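# Camera placement trials in the simulated meeting room

Fescombe office build, wrist and shoulder views compared
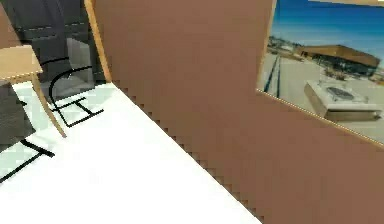 ## Why we started in simulation

The arm group spent most of November on one question: where should the camera go on the Quintero arm? The real arm has two possible mounts, one on the wrist and one on the shoulder bracket, and moving the camera between them means taking off the cable guide and calibrating again. That costs most of a morning. In the simulator it takes a changed line in a settings file.

Ingeborg Vogler built the test room over the summer. It has a light-wood table, chairs with black tubular frames, a glossy floor that is close to white, and a framed picture of a plaza under a blue sky. She picked a meeting room because the next set of jobs for the arm will be in one: picking up cups and pens, pushing in chairs, and wiping down a tabletop.

We ran the same tasks with both camera positions and with two controllers, the Rondska unit we already own and the newer Ellanex unit that is on loan until the end of the quarter. Each pairing got 19 runs. The gripper model stayed the same throughout, with two flat fingers and soft pads.

## What the wrist camera did well

The wrist view was better for the last few inches of a grasp. Once the arm was over the table, the cup or pen filled a good part of the view and the fingers closed in the right place most of the time. It also coped well with a cup standing close to another one, a case the shoulder view had trouble with.

The weak point was the approach. When the wrist turned to clear a chair, the camera often ended up looking at a large, plain surface with very little in it to track. The position estimate would then drift until something with clear edges came back into view. Chair legs and the edge of the table helped. The floor did not, because there is almost no pattern on it.

Evaristo Gallegos tried slowing the wrist turn by half. The drift got smaller but did not go away, and the runs became long enough that he went back to the original speed.

## What the shoulder camera did well

The shoulder view kept more of the room in sight and rarely lost its place. For pushing in a chair, it was clearly the better choice. The thin black tubes are hard to pick out up close, but from farther back the whole frame of the chair reads as one shape.

It was worse at small objects. Pens were the main trouble. The arm itself blocked the view during the final reach, and in 11 of the pen runs the fingers closed on empty air. Raising the bracket in the model helped a little. We stopped there, as a higher bracket would not clear the shelf on the real cart.

## Stepped edges and see-through patches

Anyone opening the saved views will notice blocky edges on surfaces close to the camera and some upholstery that lets lighter gray show through. Both matter for the comparison, and we should have dealt with them before the first runs.

A stepped edge on a big brown panel is a strong feature as far as the tracker is concerned. It locks onto the notches. In a real room that edge would be a straight line, so some of the tracking we measured may be better than we would get on hardware. The see-through patches work the other way. The depth estimate sometimes lands behind the chair, and the planner then believes there is room for the arm to pass.

Ingeborg is rebuilding the chairs with solid seats and backs. Evaristo will rerun the chair task on the new models with edge smoothing turned on. Please don't quote the current chair results outside the group until he has finished.

## Controllers

There is less to report on this part. In simulation the Rondska and Ellanex controllers gave nearly the same paths, and the difference in grasps was small enough that we would not choose one over the other on that alone.

The Ellanex was easier to set up. Its speed limits can be changed while the arm is moving, and it writes one log file per run in place of the 4 we get from the Rondska. The Rondska handled a dropped camera signal better — it held its last position, and the Ellanex backed the arm off toward its home pose. Either one may be right depending on the room. With chairs behind the arm, we would prefer that it hold still.

That response can be changed in the Ellanex settings, and we have asked for the part of the manual that covers it.

## Next on the real arm

The wrist mount goes on first. We will use the Rondska controller and the small-object tasks only, with the chairs pushed well back from the table. If those runs look like the simulated ones, the shoulder camera will be added as a second view. Running both cameras together was everyone's first suggestion, but the current capture card takes a single feed and the replacement has not shipped.

Two things are needed before then:

- The spare wrist bracket, last seen in the Fescombe cabinet. If you have it, put it back on the top shelf.
- Someone to check the calibration board against the printed drawing. The laminate has lifted at one corner, and a new board may be quicker than fixing it.

Settings files and run logs are in the shared folder under the room name. Questions on the room model go to Ingeborg, and questions on the runs to Evaristo.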